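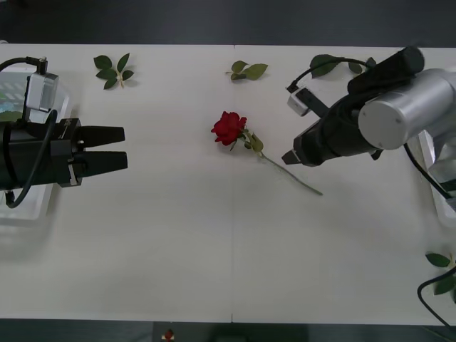 Tips for a two-arm bench build

Posted Apr 13, 2021 in Workshop

These notes come from putting a pair of arms on a shared table at the Erkmont workshop. Most of them cost little and can be done with hand tools.

Table

Use a matte white top. Gloss throws glare back at the cameras and you will spend hours moving lamps. If you need two table sections to get the width, clamp them from underneath before you bolt them, then run a straightedge across the joint. A small step there will catch a flat fingertip every time it slides over. Shim the low side with card.

Wipe the top with a damp cloth and a drop of dish soap. Skip furniture polish.

Arm placement

Put the arms on opposite sides so they meet over the middle. Move both by hand with the power off and mark the reach of each with masking tape. The useful work area is where the two tape lines overlap. Ours came out smaller than the drawing said, and we moved one base in by 8 inches.

Tighten the wrist screws, run the arms for an hour, then tighten them again. Thread locker is fine on the metal parts. Keep it off plastic.

Cables

Leave a loop at every joint. Turn the joint as far as it goes in both directions before you fix anything down. A cable that looks fine at rest can pull tight at full turn. Hook-and-loop strap is better than zip ties while you are still changing things. A roll of the Plovel strap lasted us from December until last week.

Keep slack cable from dragging across the table. It will sweep small parts along with it, and leaves too.

Cameras on the gripper

Mount the camera where it can see the fingertips and whatever they are about to pick up. Check the view with the gripper open and again with it closed. Label both ends of each camera cable. Two arms with swapped feeds will waste an afternoon.

Practice objects

Start with blocks and work up to soft things. An artificial rose is a good later test. The stem is thin and lies close to the table, the bloom is wide, and the weight is all at one end. Pick it up by the stem just under the leaves. Add separate sprigs once the single stem goes well, and spread them out so the fingers have room to come down on both sides.

Set the closing force low and raise it a little at a time. On our Clekumo controller the scale goes to 200 and we use 78 for stems.

Keep spare objects in clear plastic tubs at the sides of the table, out of the way of the elbows.

Upkeep

Clean the finger pads with rubbing alcohol and let them dry. Change them when the edges go round. Ours were due at roughly 3,000 grips. The Nassar pads need a 2.5 mm hex key, so tape one under the table.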